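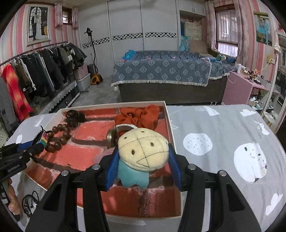
*A plush keyring held between the fingers of a hand-held gripper over an open box in a bedroom. A second gripper is at left.*

**Bromby publishes code of practice for recording in private homes**

Bromby has published a code of practice for firms that use hand-held grippers to record household tasks for robot training. The document sets out what must be agreed with a householder before work starts, how equipment is to be checked and what must be removed from recordings before they are passed on.

The code takes effect in April. It applies to any recording made in an occupied home, including flats and rented rooms, and covers both one-handed and two-handed work. Laboratories and mock-up kitchens are outside its scope, as are fixed arms, which Bromby deals with in a separate document.

Consent is the longest section. A householder must sign for each room, and a signature for one room does not extend to another. The form has to name the rooms, the types of task and the firms that will receive the recordings. Everyone who lives at the address must be told in writing, and any adult among them can refuse the use of a shared room. Consent can be withdrawn at any point up to delivery of the data, and the firm then has 3 working days to delete the material and confirm in writing that it has done so.

Background content is treated separately from the task itself. Framed photographs, post, medicine labels, screens and mirrors are listed as items to be covered, turned or blurred. The first draft required all of them to be physically covered before recording. After comments from firms in Urnisham, the final text allows blurring at a later stage, provided that it is done before the files leave the firm's own storage and that a second person checks the result. Mirrors remain the exception where they face the operator directly. In that position they must be covered.

The equipment section is shorter. Finger pads are to be inspected at the start of each session and replaced if they are split or lifting at the edges. Screws on the gripper body are to be checked for tightness after every 100 recordings, and the check entered in a log. Cables may not cross a doorway or a walking route. Where a cable has to rest on furniture, the operator must keep it clear of the working area and must not stand on or step over it while holding a gripper.

Rules on objects are aimed mainly at small and personal items such as keyrings, jewellery and hair accessories. Each object used in a task must be listed before the session and ticked off at the end, with the householder or a person named by them present. Items with loose beads or detachable metal parts may be used, but a session must stop if a part comes away. Firms that bring their own objects into a home must keep them in a separate container and take them away the same day.

Limits on working time drew the most comment during consultation. The code sets a maximum of 2 hours of continuous gripper work per operator, followed by a break away from the equipment. Some respondents asked for a limit based on the number of grasps instead, arguing that lifting a light object repeatedly places a different load on the wrist from opening drawers or moving pans. Bromby said it had no reliable figures on which to base such a limit and would return to the question at the first review.

Labelling must record failed grasps as well as successful ones. A dropped or slipped object is to be marked as such and kept in the set, unless the recording has to be deleted for a privacy reason. Discarding failures without a note will count as a breach.

Jacobs, which audits data suppliers, will carry out checks under the code. It will draw a sample of 200 recordings from each registered firm and compare them with the consent forms, object lists and inspection logs. Firms with missing forms will be asked to withdraw the recordings concerned. Repeated breaches can lead to removal from the register.

Registration is voluntary, although buyers are free to make it a condition of contract. The Suvanbridge project has already said that it will accept home recordings only from registered firms once the code is in force. Recordings made before April can still be supplied to the project if they carry signed consent for every room shown.

The full text, the room consent form and a blank inspection log are available from Bromby on request.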